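## 3. Placing and Lighting the Plant

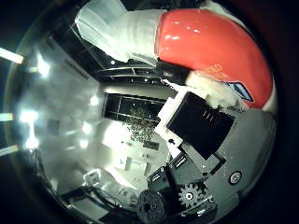
*Fig. 3. Leafy plant in front of a paned window, room lights on.*

Read this section before you fill the Faltholm planter. Once the soil and water are in, the large size is too heavy for one person to move safely. Filling is covered in Section 4.

The steps apply to the floor-standing models, with or without the caster plate. For the hanging model, go to Section 9.

### 3.1 Before you start

You will need:

- the empty planter, with the inner liner removed
- the drip tray
- a tape measure
- a small spirit level
- a light meter, or a phone app that reads in lux
- felt pads (in the bag with the water gauge)

Leave the plant in its nursery pot for now. Stand it somewhere out of drafts and water it only if the top of the soil is dry.

### 3.2 Choosing the position

1. Stand at the window in the middle of the day and see where the direct sun falls on the floor. Mark the edge of the sunny patch with a piece of tape.
2. For most small-leaved foliage plants, place the drip tray just outside the tape. Plants sold for full sun can go inside it.
3. Measure from the widest part of the plant to the glass. Allow at least 14 inches. Leaves that touch cold glass in winter turn brown at the tips.
4. Check for radiators, floor vents and door swings. Keep the plant 3 feet from any vent that blows warm air.
5. Look up. If there is a gallery, balcony or open stair overhead, check how far its shadow reaches across the floor. Move the tray out of the shadow if you can.
6. Set the level on the tray in both directions. If the floor slopes, put felt pads under the low side until the bubble is centered.
7. Place the empty planter in the tray and turn it so the water gauge faces the room.

**Note:** The gauge reads correctly only when the planter is level. A slope that you can hardly see will still put the float off by one mark.

**Caution:** Do not place the planter directly below a railing where people set down drinks or lean bags. Falling objects can crack the rim, and this is not covered by the Prernimard warranty.

### 3.3 Checking the daylight

Take readings at the height of the top leaves, with the meter facing the window. Stand to one side so you do not shade it.

1. Turn off all lamps and ceiling lights.
2. Take one reading in the morning, one at noon and one in the late afternoon.
3. Write the three readings on the card inside the back cover.
4. Compare the noon reading with the table.

| Noon reading | What to do |
|---|---|
| Under 500 lux | Move closer to the window or add a grow lamp |
| 500 to 2000 lux | Suitable for shade-tolerant foliage |
| Over 2000 lux | Suitable for most foliage plants; watch for scorch in summer |

Repeat the check in August and again in midwinter. A spot that is bright in summer can drop by more than half when the sun is low, and trees outside make a difference too.

**Note:** A white wall or pale floor near the plant raises the reading a little. Dark window film lowers it a great deal. If the film was put on for privacy, try the other side of the room before buying a lamp.

### 3.4 Using room lights

Ordinary ceiling lights make a room look bright to the eye but often give the plant less than you would expect. Take a separate reading after dark, with the room lights on, and do not add it to the daylight figure.

If you are adding a lamp from the Preltcombe range:

1. Clip the lamp to the rear post of the planter, not to the plant or its cane.
2. Set the head so the light falls on the top and front of the foliage.
3. Keep the bulb at least 12 inches from the nearest leaf.
4. Plug the timer into the wall and the lamp into the timer.
5. Set the timer to come on at 7 a.m. and go off at dusk. In winter it can run until early evening.
6. Run the cord behind the planter and fix it to the post with the two ties supplied.

**Caution:** Keep plugs, timers and extension cords off the floor near the drip tray. Unplug the lamp before you water, wipe the leaves or move the planter.

**Caution:** Do not leave the lamp on all night. Most foliage plants need a dark period, and leaves may yellow or drop without one.

### 3.5 Leaving the plant to settle

1. Lower the nursery pot into the empty planter and leave it there for 14 days before planting up.
2. Water lightly from the top. Do not fill the reservoir yet.
3. Give the planter a quarter turn once a week. Turn it back to bring the gauge to the front when you are done.
4. Pick fallen leaves out of the liner well so they do not block the wick hole.

Some leaf drop is normal after a move. Small-leaved plants drop more than large-leaved ones, mostly from the inside of the crown. If the drop is still heavy after the settling period, take the noon reading again and check for drafts with a hand held near the window frame.

### 3.6 Common problems

**Growth leans toward the glass.** Turn the planter more often. If the lean is strong, move the tray closer to the window and keep turning.

**Pale or bleached patches on the window side.** The sun is too strong. Move the tray back a foot — or hang a thin curtain for the summer.

**Long bare stems with few leaves.** Light is too low. See 3.3 and 3.4.

**Dust on the leaves.** Wipe large leaves with a damp cloth. Small leaves are better rinsed with a hand sprayer. Cover the floor first and let the foliage dry out of direct sun.

**Water under the tray.** Check the drain plug before anything else. Replacement plugs are sold in pairs by Kapoor, part of the same spares kit as the float and wick.

When the plant has settled and the readings are on the card, continue to Section 4, *Filling and Planting*.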